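Drerkby Parts Word List, README

What this is
Word list of what people call small household and hobby parts. Collected from swap-shop tags, repair desk slips and old shop catalogs in Cakow and Lalwood. Nearly 3,000 rows. One row = one name somebody wrote down for one thing. Kept by Odette Gilbert, mail goes to her.

Files
names.csv - the main table
places.csv - town codes, short
old_spellings.txt - not cleaned, use at own risk

Columns in names.csv
id
name_as_written (spelling kept, caps kept)
name_plain (lower case, no punctuation)
group
town
source: tag, slip or catalog
note (mostly blank)

Groups
6 of them. fasteners, toys, kitchen, sewing, storage, other. Storage is the messy one. Bin, tub, tote, crate, box, tray all used for the same thing, sometimes on the same slip. Did not merge them. If you want them merged do it in your own copy.
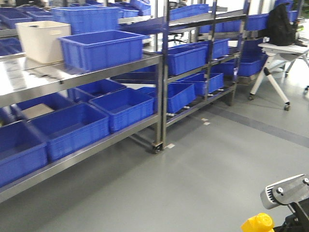 "Other" is mostly lamp parts and bits of blinds. Will split out in the next version if there is time.

How it was collected
Tags typed in by hand, twice, by different people. Where the 2 typings disagreed the tag got looked at again. Catalog rows came from scans, so expect rn for m and l for 1. Fixed the ones I saw. Wallner catalog is the worst for this, pages are grey and the type is tiny.

Phone numbers and peoples names taken out of slips before typing. If you find one I missed, write and it gets pulled.

Toys
Lots of variation, good for anyone looking at regional words. Brick, block, stud block, click block, "the bumpy ones". Knob and stud both show up for the round bit. Lalwood tags say knob alot more. No idea why.
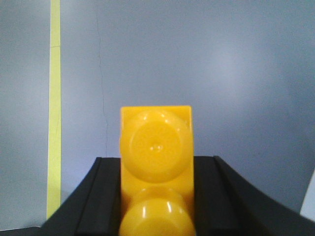 Yellow toy brick, studs showing. Group: toys.

Known problems
- town blank on some catalog rows
- old_spellings.txt has duplicates
- sewing group has 3 rows that are definately kitchen (thimble-shaped molds), ids in the note column
- commas inside quotes, so dont split on commas, use a real csv reader

Changes
October: dropped the plural column, added source. Ids did not change.

Use
Free to use, say where you got it. Not good for spell checkers, spelling is wrong on purpose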